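Jimitz cloth folding -- gallery

Posted Monday, August 31, 2026 by Ville Manninen

Quick page, writeup comes later. Jimitz is our folding-from-demos work, started in May. Question was simple: does a policy trained on hand-held gripper demos still find the corner when the cloth has texture? Plain cotton was fine. Textured stuff, not so much, at least at first.

Numbers for the impatient. 274 demos total, 56 of them on textured cloth. Tested on 40 fresh layouts. Corner grasp worked on most, full fold on fewer. Table of results is going in the Plakitz repo once I clean up the column names.

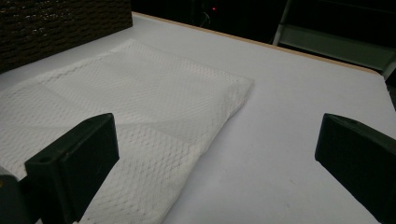

Waffle-type cloth on the white table, jaws open wide. The corner on the right has a slightly raised tip -- thats the kind we like. Dark woven box at the back left.

Low contrast is the hard part. Off-white on white, and the old detector (Vi, first version) kept picking creases as edges. Second version looks at a wider patch around each candidate point and does better, mostly on corners that are lifted a bit. Flat corners still miss. Retrained twice, 2,000 steps each, no real diffrence between the two.

Next up: striped towels, then two-handed folds. Questions about the data format, ask me or the Imex list.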